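Tag der offenen Tür bei Worimeo: Was die Maschinen im Haushalt schon können

Im November hat Worimeo sein Labor in Westero für Besucher geöffnet. Ich war von zehn Uhr morgens bis zum Nachmittag dort, zusammen mit Kiri Hoani, die beruflich Küchen plant und vor allem wissen wollte, ob sie ihren Kunden in den nächsten Jahren Stellflächen für Roboter einzeichnen muss. Mich interessierte die einfachere Frage, ob so ein Gerät heute eine Arbeit erledigt, die ich sonst selbst machen müsste.

Am Eingang bekommt man ein Namensschild und einen Laufzettel mit den Stationen. Die Garderobe war zu klein, die meisten trugen ihre Jacken über dem Arm. Die Führung übernahm Marama Ngata, die am Anfang gleich sagte, dass an diesem Tag nichts verkauft werde und dass es auch keinen Prospekt gebe.

Die erste Station war das Falten. Zwei Arme, ein Tisch, ein Stapel Handtücher. Das erste Handtuch lag nach vier Minuten gefaltet da, sauber Kante auf Kante. Beim zweiten griff der linke Arm zwei Lagen statt einer, und das Ganze fing von vorn an. Kiri faltete nebenher eines von Hand und war fertig, bevor der Arm die zweite Ecke gefunden hatte. T-Shirts wurden auch gezeigt, aber nur auf Video.

Danach ging es in die Halle, in der die Firma Dunstan als Gast ihre Regalbestückung aufgebaut hatte. Das war der überzeugendste Teil des Tages. Kartons gleicher Größe, ein festes Regal, gutes Licht, und der Arm arbeitete ohne Unterbrechung, solange wir zusahen. Carleen Goodwin von Dunstan räumte ein, dass Beutel mit losem Inhalt schwierig bleiben, Netze mit Zwiebeln zum Beispiel. Im Laden stehen außerdem Kunden im Weg, was in der Halle natürlich entfällt. Für ein Lager würde ich das sofort glauben, für einen Supermarkt am Vormittag noch nicht.

Der Kaffee in der Pause kam aus der Thermoskanne und wurde von Menschen eingeschenkt.

Am längsten blieben wir im Obergeschoss, wo das Projekt Hillis sitzt. Dort wird das Aufräumen geübt, und zwar zum großen Teil am Rechner, in nachgebauten Zimmern mit Tisch, Stuhl und allerlei Kleinkram. Der simulierte Arm bekommt eine Aufgabe, versucht sie, und danach wird ausgewertet. Laut Aushang an der Tür waren es bis zu unserem Besuch 1429 Versuche. Eine Erfolgsquote stand nicht dabei. Auf meine Nachfrage hieß es, die hänge so stark vom Gegenstand ab, dass eine einzelne Zahl wenig aussage. Das mag stimmen, ich hätte sie trotzdem gern gehabt.

Interessant fand ich, wo die Schwierigkeiten liegen. Ein Gegenstand, der frei auf einer Tischplatte steht, gilt dort als leichter Fall. Sobald er auf einem Stuhl steht, hinter einer Tischkante oder zwischen Holzstreben, muss der Arm seinen Weg planen, ohne mit dem Ellenbogen irgendwo anzustoßen. In einer Wohnung mit Kindern liegt so ziemlich alles an solchen Stellen. Dazu kommt, dass die Arme einen festen Standplatz haben. Was außerhalb der Reichweite liegt, bleibt liegen, und an eine fahrbare Version will man erst später gehen.

Auch der Schritt vom Rechner ins echte Zimmer kostet Zeit. Reibung, Gewicht und Schatten verhalten sich anders als berechnet, und ein Griff, der in der Simulation sitzt, kann am wirklichen Gegenstand abrutschen. Wie oft das passiert, konnten wir nicht sehen, der echte Arm im Nebenraum wurde an dem Tag nicht vorgeführt.

Simulierte Räume aus dem Projekt Hillis, jeweils mit einem Arm von Franka Emika:

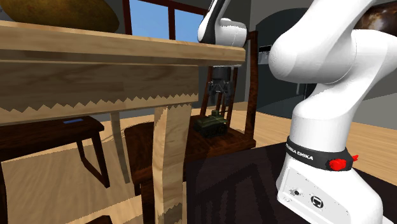
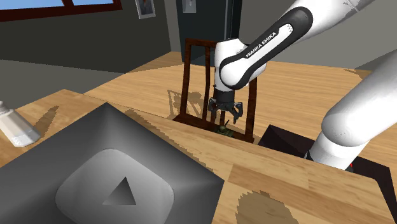
Ebony Faulkner ging es an der Station offenbar zu langsam voran. Sie meinte, sie habe vor acht Jahren auf einer Messe fast dasselbe gesehen, damals mit Bauklötzen, und ihr Wohnzimmer räume sie bis heute selbst auf. Ein Roboter, für den sie vorher die Stühle wegrücken müsse, nehme ihr keine Arbeit ab. Für eine Werkstatt, in der jedes Teil seinen Platz hat, würde sie sich so einen Arm aber durchaus anschaffen, wenn der Preis stimme und jemand ihn einrichte.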